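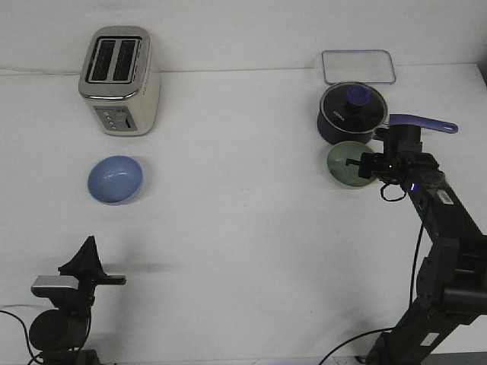
What has to be settled before the second workcell can be ordered?
The bench size, the power supply and the spares budget, in that order; the arms themselves are the last item on the requisition.

Notebook, Venside workshop, December

Draft requisition reviewed at 2:00 p.m. The request covers one duplicate of the present two-arm bench, to be installed along the north wall. Latier has quoted for the arms and mounting hardware. Lalidby has quoted for the bench, cables and power supplies only. The two quotations overlap on brackets, and the duplicate line is to be struck from the Latier sheet before submission.

Spares. The present allowance of $500 is not sufficient. Gripper fingers and cables have already used more than $100 of it this quarter. It is proposed that spares be carried as a separate line in the Vaughan project budget and not charged to general supplies.

Household items. The existing set is to be matched for the new bench: toaster, two bowls, covered saucepan, clear rectangular lid. Bowls should be bought in quantity, in the same blue and pale green. Substitutions in size are not acceptable. A second toaster of the same two-slot type is to be located before the order is released.
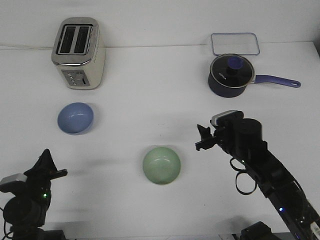
Two-arm bench with green bowl between the grippers.

Delivery. Latier states 6 weeks for the arms. Bench and power should be in place 2 weeks before that.

Open points:
Confirm circuit capacity on the north wall.
Obtain a revised Latier quotation without brackets.
Ask Lalidby whether the bench top can be supplied in white.
Wrist camera mounts: price still outstanding, leave line blank.

Requisition to be held until the revised quotation is received.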